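Who Owns the Theme Tune? Notes for the Ulatby Nostalgia Weekend talk
14 September 2018
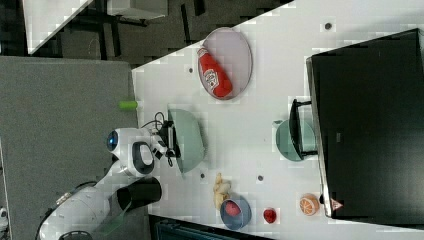
Opening (keep it short, they've just had lunch)

Hum four bars. Wait. Someone in row two will finish it, and someone near the back will do the drum fill on a chair. Let them.

Ask who can hum the theme from a show they watched last December. Long silence. Sip water during long silence.

The minute-long opening

Old opening titles had a job. You came in from the kitchen with a plate, and you had a full minute to sit down and be told who drove, who flew and who got hit with a lamp. Every guest star smiled at the camera as if you'd surprised them at the mailbox.

Then the button that says Skip Intro. I use it. I feel bad for as long as it takes to press.

What I did with my winter

I own 979 opening sequences on tape. My family calls this the wall. Last winter I timed them all, using a stopwatch and a VCR that smells of toast. The longest ran nearly two minutes and was for a show about a harbor pilot that lasted six episodes. Pause here for the one person who remembers the harbor pilot. Be kind to them.

Clip one: the Andreadis tape

Say it slowly: Andreadis, the detective with the boat. Play from the splash. Stop BEFORE the second splash, or we lose three minutes to the same helicopter. Point out that he never once gets on the boat during the actual show. The boat was in the titles because they had rented it for the day.

Clip two: Wudon

Cartoon, robots, a planet with a mortgage problem. The lyrics explain the entire plot, including the ending. Small children sang this ending at me for a year before I saw it.

If the sound fails, sing it. If I sing it, skip clip three out of respect.

Clip three: Nano

The sidekick who got his own show. New titles, same footage, his name over somebody else's explosion. It's my favorite opening of the lot and I can't defend it.

The money bit

Bought the Nano box set for 400 dollars. Don't say this if anyone from home is in the room. Say "a reasonable sum."

Questions

Somebody will ask whether the reboot is any good. Answer: the titles are nine seconds long. Then look sad and take the next one.

Somebody will ask about streaming. Answer: yes, I have it, no, I'm not selling the wall.

Tapes go back in the crate in order. Thank the projector person. Bus leaves from the side entrance.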